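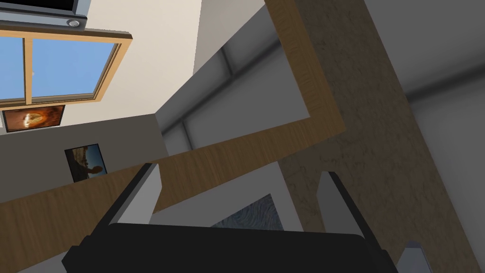

Split Loyalties: What Happens When One Town Has Two Hockey Teams
Project report, Sports and Community
March 27, 2018

1. Why I picked this

I grew up in Femberg, so I never really had a choice about this topic. If you live on the north side of the river you root for the Femberg Jasanar, and if you live on the south side you root for Turunen, and if your parents come from opposite sides (mine do!) then dinner in March gets pretty loud. I'm a Jasanar fan. I tried to keep that out of the report and I probably failed in a couple of spots, sorry.

My question was simple: do people pick their team by where they live, by family, or by who's winning?

2. How I did it

I made a one-page survey and handed it out at two games this season, one at each rink. I printed 856 copies, which used up my whole print budget plus some of my roommate's, and got 671 back. A bunch of those were useless (blank on the main question, or both teams circled, or just covered in rude things about the other goalie), so I ended up working with 600. I typed them all into Zinex, the spreadsheet program we use in class, and sorted them by side of town and by the reason given.

I also hung around the snack line between periods and talked to people. That part was way more fun than the typing.

3. What I found

Family won, and it wasn't close. I had figured the river would matter most, but 225 people in the final pile root for the team on the other side from where they live now, and most of them wrote something like "my dad's team" in the blank. People move across the bridge for a cheaper apartment and bring the jersey with them.

Winning mattered less than I thought it would. Turunen has been the better team lately (ugh), and hardly anyone said they'd switched because of it. The few who had were mostly people who moved here as adults.

4. Problems

Everybody I asked was already at a game, so I missed the fans who only watch at home, plus everyone in town who couldn't care less about hockey. The Turunen game was also the rivalry game, and I think folks answer differently when they're down two goals and mad. If I did this over I'd pick a boring weeknight game in November and add a question about age, which I completely forgot to put on the sheet.

5. Next steps

I'd like to ask the same questions at the high school games, where kids from both sides sit in the same bleachers. My mom has already volunteered to hand out the surveys. She's a Turunen fan, so I'm checking every one of them.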